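Working notes on task rules for garment handling, February

Lanying Lu asked me to write down the rules we apply before a bimanual task is accepted into the Verura set. The current document has 318 entries, most of them exceptions to other entries. I have been cutting it down. What follows covers hangers only.

**Start state**

The start state has to be written so that two people reading it would set up the same bed. "Shirt on bed" fails that test. The entry must name the garment, its orientation, what it rests on, and whether it is on the hanger, under it or apart from it.
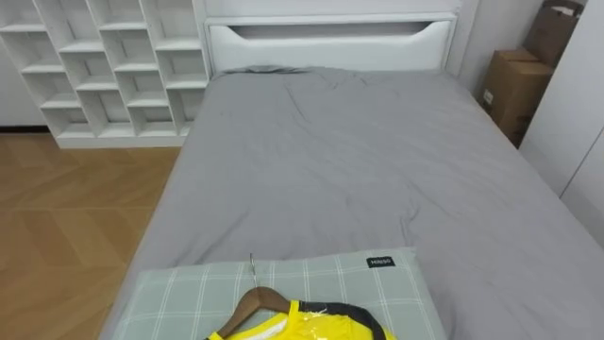
Packaging gets its own line in the start state. A jersey in clear plastic, like the yellow one here, is a different object from the same jersey unwrapped: the film throws highlights, slides against the fabric and changes where a fingertip can hold. We log it as "wrapped" or "bare" and do not mix the two under one task ID. Bedding is logged too, down to the pillow. Lucero Rivadeneyra argued for leaving furniture out of the entry, and I agree as long as it stays out of the reach envelope.

**Grasp**

The Prillulitz draft says each hand should hold the hanger "securely." I have replaced that with three checks:

- One hand on each shoulder of the hanger, at matching height.
- Hook free of both hands and pointing away from the garment.
- If fabric is pinched along with the wood, record it. It is permitted, but it is a separate grasp class. 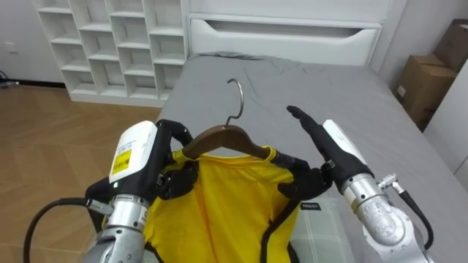 *Two-handed hold, one hand per shoulder, hook clear. Fabric held along with the hanger on both sides.*

The third check caused the most argument. Meng's older rule treated pinched fabric as a fault, which threw out 776 of 1024 hanger episodes in the last audit. Most of those were usable - the annotators just had no other box to tick.

**Cables**

External cables must have slack at full extension, and the loop must stay outside the space between the two wrists. Check this at the farthest pose in the task, with both arms moving. The Ovon checklist only asks for it at the home pose. I have sent them a correction.

**Open items**

Sleeveless tops still share an entry with T-shirts. They need their own, with a limit on how far the collar may bunch inside the neck opening before the episode is flagged. I don't have a number for that yet. Lanying wants it in millimeters; I would accept a reference drawing.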